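Ticket 338 – Shelf unit: items leaning, top shelf crowded
Site: Bedcombe
Opened: June 19, 2021
Category: fixtures / small goods display
Priority: low
Status: open, monitoring

Reported problem
Items on the small colored shelf unit (blue sides, pink top, yellow middle shelves) do not stay upright after restocking. Razor box on the pink shelf tips first. Small packets in the bottom compartment slide over each other.

Checked
Unit placed on the table against the back wall, right of center. Level across the pink shelf is good, front to back also good. Side panels tight. Shelf boards seated in their slots. Table cover smoothed by hand, no fold under the unit.

Cause not confirmed. Same complaint was logged in December for the Skoltent unit and closed without a fix. That one had a warped board. This one does not.

Action 1
Pulled every item and reloaded, heavy bottles at the right. No change after 20 minutes – box tipped again.

Action 2
Long cartons moved to the lower yellow shelf where they fit. Packets go in the bottom compartment, side by side.

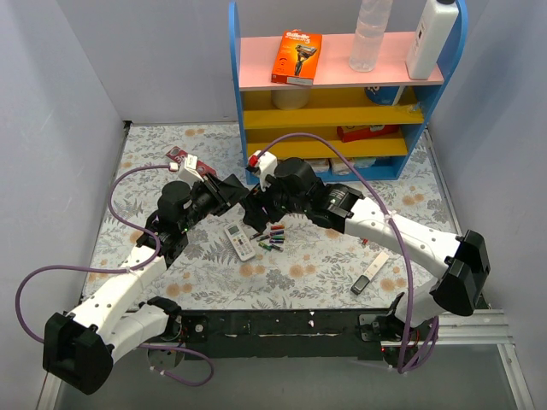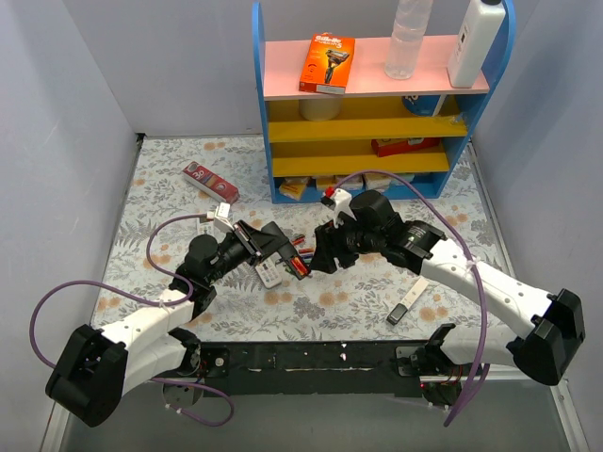
Remaining
Requested 61 mm dividers from Arnirley for the bottom compartment. Part is listed as in stock. If the dividers do not hold the packets, swap the unit for the Chávez model with the raised front lip.

Do not use tape on the pink board. It pulled the finish off the last one – see the notes on the Skoltent ticket.

Next check when parts arrive.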